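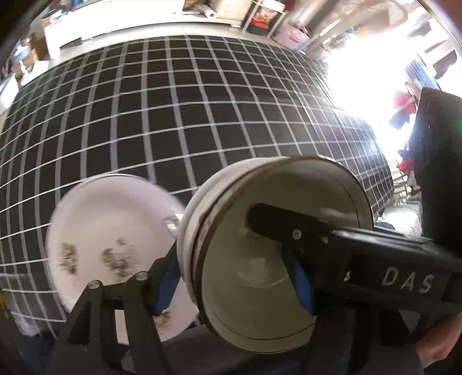
*White lines on a black board, with a white container in front. Photo: Harkine Museum.*

**FOR IMMEDIATE RELEASE**

## Harkine Museum to open an entire exhibition about graph paper, on purpose

**GRUSARD, 22 January 2023** – The Harkine Museum of Everyday Print will open its spring exhibition, *Within the Lines*, next month. It brings together 429 sheets, pads, ledgers, knitting charts, seating plans and unfinished crosswords, all of them ruled into squares. The museum believes it to be the largest show of gridded paper ever held in Grusard, and has not been troubled by rival claims.

The exhibition fills both ground-floor rooms. The first is given over to paper people bought with a purpose in mind: engineering pads, school exercise books, bookkeeping sheets and the long rolls once fed through weather recorders. The second covers what they did with it instead. Visitors will find games of battleships played in the back pages of a geometry book, a floor plan for a kitchen that would have required moving the neighbors, and a household budget in which the line marked "sundries" is larger than the one marked "rent."

"Everybody has drawn a room on squared paper and then discovered the couch is wider than the door," said Tatu Rashidi, curator of the exhibition. "We have eleven drawings of that couch. I would have liked more, but the museum has asked me to stop collecting them."

Rashidi spent two years putting the show together, most of it in attics. Many of the loans came from Grusard families who answered a notice in the museum's newsletter asking for "squared paper, used." One donor sent a suitcase full of crochet charts and a note asking for the suitcase back. It was returned in December.

### A mill with opinions

The center of the first room belongs to the Anano Paper Mill, which ruled paper on the north side of town for several generations and argued for most of that time over how blue a line should be. The mill's sample books are on public display for the first time. They contain page after page of pale blue squares, each slightly different from the last, with comments in the margins from whoever was running the ruling machine that week. "Too shy" appears often. So does "Sunday blue," a term no surviving employee has been able to explain, although several have tried at length.

A reading table beside the sample books offers blank Anano pads from the mill's last run. Pencils are provided. Erasers are also provided, after a trial evening with museum members.

### Also on show

- The Magesa Street seating plans, drawn up for a neighborhood supper and revised so heavily that the paper has worn through beside one particular guest
- A shopkeeper's stock sheets in which every square is filled, including several that describe the weather
- A child's map of Grusard at a scale of one square to "a long walk"
- Cross-stitch charts for a proverb that runs out of room before its final word

Curator-led tours last 45 minutes and cover both rooms. Rashidi has been known to go over, especially in the vicinity of the ledgers. Guests with trains to catch are advised to stand near the exit.

The museum shop will carry a small range of squared notebooks, a tea towel and a jigsaw puzzle of a blank sheet of graph paper. The shop manager opposed the jigsaw puzzle and wishes that to be known.

### Visiting

*Within the Lines* is included in general museum admission. Both rooms are step-free, and large-print guides are available at the front desk. Paper is sensitive to light, so the rooms are kept dim; magnifying glasses may be borrowed. School groups should book ahead and bring their own rulers.

Anyone who still has squared paper to lend may bring it to the front desk during opening hours. The museum is especially interested in dress patterns and garden layouts. Please, no couches.

### About the Harkine Museum

The Harkine Museum of Everyday Print collects the paper that other museums wrap things in. Its holdings include bus tickets, fruit labels, raffle books and instruction leaflets, and its previous exhibition, on envelopes, was extended by popular request from the people who had lent the envelopes.

**Press contact:** Press Office, Harkine Museum of Everyday Print, Magesa Street, Grusard. Interviews with Tatu Rashidi can be arranged through the office. Please allow extra time.

\# \# \#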